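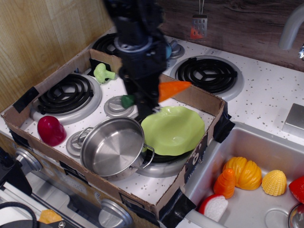
Figure 4.1 A toy carrot held over a shallow cardboard box on a play stove.

Chapter 4
Roots: The Plant's Hidden Larder

Ask a class of small children to draw a vegetable and a good share of them will reach for the orange crayon. The carrot is one of the first plants we learn to name, and toy makers have settled on the same shape over and over again: a bright orange cone with a tuft of green on top. It's a fair likeness, too! But the part we picture first is the part that spends its whole life in the dark, and in this chapter we are going underground to find out what it does there.

In Chapter 3 you followed sunlight into the leaf and saw how the plant uses it to make sugar. We left a question hanging at the end. What happens to sugar the plant doesn't need straight away? Some of it is built into new stems and leaves. Some is burned as fuel. The rest has to be put somewhere safe, and many plants put it in the root.

A carrot is a taproot - one thick main root that grows straight down, with fine side roots branching off it. Cut one across and you will see a pale or darker core with a broad ring around it. The core holds the tubes that carry water up towards the leaves. The outer ring is where most of the sugar is stored, and it's why the outside of a carrot often tastes sweeter than the middle. Try it tonight if you have one in the kitchen (nibble round the edge first, then bite the core).

Why would a plant go to so much trouble? The wild carrot usually lives for two years. In its first summer it makes a low bunch of feathery leaves and fills its root. Over winter the leaves die back. When spring comes, the plant draws on its store and sends up a tall stem topped with hundreds of tiny white flowers, which set seed before the plant dies. We lift our garden carrots at the end of the first season, when the larder is full and the plant hasn't yet had a chance to empty it.

Not every swollen thing under the soil is a root, and this is where the subject gets really enjoyable. A potato is a stem. Its "eyes" are buds, and roots don't have those. An onion is mostly leaves, thick and packed tightly round a very short stem. Beetroot, parsnip and turnip are sold alongside the carrot, though in a turnip part of the round body comes from the base of the stem as well. You will sort these out for yourself in Activity 4.2, and I promise you will never look at a bag of shopping in the same way again.

Later in the chapter we visit the trial beds at Ó Conaill, where Bláthnaid Phelan and Oisín Fitzgerald grew a carrot called Zitar in three kinds of soil: sand, heavy clay and a stony loam. They sowed 900 seeds in all and 754 came up. The roots from the sand were long and smooth. Those from the stony bed forked and twisted round whatever they met, and there are some wonderful shapes in Figure 4.6. Before you get there, have a guess at what the clay did.

Words to look out for
taproot, fibrous root, root hair, root cap, biennial, tuber, bulb

Before you begin
Stand a carrot top in a saucer with a little water and leave it on a bright windowsill. Look at it again on Tuesday and draw what you see. Keep the drawing, as you will need it for Section 4.3.

4.1 What a root has to do

Storing food is only one of a root's jobs, and plenty of roots hardly do it at all. Pull up a tuft of grass and you will find a mass of thin threads with soil clinging to them. These are fibrous roots, and their main work is to hold the plant in place and to take in water and minerals.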